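Stunum Opens Packing Room for Small Senders in Mendbridge

MENDBRIDGE, 29 June 2018 — Stunum, a company that sells and reuses plain cardboard boxes, has opened a packing room in the old part of Mendbridge, where small shops and private persons can pack their parcels at a proper table and leave with them ready for the post.

The room is on the ground floor of the former Entili warehouse, next to the bicycle repair shop. It has four packing tables, a shelf wall for flat boxes, and one long counter where parcels are weighed. Customers pay for the box and the tape they use. The table itself is free for the first hour, and after this time a small fee is taken for every hour that is started.

The company says that the idea came from its own customers. Many of them sell pottery, books or children's clothes from home, and they were packing on the kitchen floor or on the bed. They bought boxes from Stunum, but then they had to carry them home, find the tape, fold everything in a narrow place and carry the heavy parcels back to town. With the new room, the second trip is not needed any more.

All boxes in the room are of brown corrugated cardboard and have no print on them. Stunum has decided to keep it this way, although it received an offer from a printing firm last year. A plain box can be used again by another sender without covering an old logo, and it is also easier to write the address on it with a thick pen. Used boxes that are still strong can be brought back, and the customer gets a part of the price as credit. Boxes with a soft corner or an open seam are not accepted for sale, but they are cut into pieces and used as filling.

The boxes come in five sizes. The smallest is meant for a cup or a paperback, and the largest can hold a winter coat or a small lamp. A second supplier, Storker, delivers the paper tape and the paper filling. There is no plastic filling in the room, and customers who bring their own are asked to take the rest of it home again.

In the first weeks of testing, before the official opening, over 100 parcels left the room. The most common problem was the side flaps. Many people fold the long flaps first and then push the short ones under them, and in this way the cardboard bends in the wrong place and the edge is pressed and becomes weak. A small sheet with the right order of folding now lies on every table: short flaps first, then the long ones, and the tape over the middle line and down both ends.

The tables have become a subject of discussion too. At first the company wanted dark tops, which do not show marks so quickly, but the testers asked for white ones. On a white top it is easy to see a lost screw, an earring or a small invoice before the box is closed.

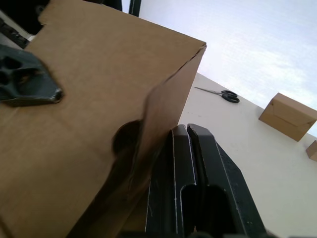
Large boxes need more patience. The staff advise to lay the box on its side while filling it with soft things, and to stand it up again before the top is closed. If the box does not want to stay square, it helps to put a strip of tape on the inside of the bottom first. For heavy things such as books, a smaller box is the better choice — a full large box is difficult to lift, and the bottom may open on the stairs.

Not everybody in the street is happy with the new neighbor. Some residents have asked where the delivery vans will stop, because the street is narrow and the bus needs the full width in the afternoon. Stunum answers that parcels are collected only once a day, in the early evening, and that the van will use the yard behind the warehouse. The city has given its permission for this arrangement until October, and after that it will be looked at again.

The company also plans a short evening course on packing breakable things. It will be free of charge, and the participants should bring one object of their own, for example a vase or a framed picture. Places can be reserved at the counter. No date for the first course has been fixed yet.

The packing room is open every working day from morning until early evening. Senders with more than a few parcels are asked to call one day before, so that a table can be kept for them. The telephone extension is 999.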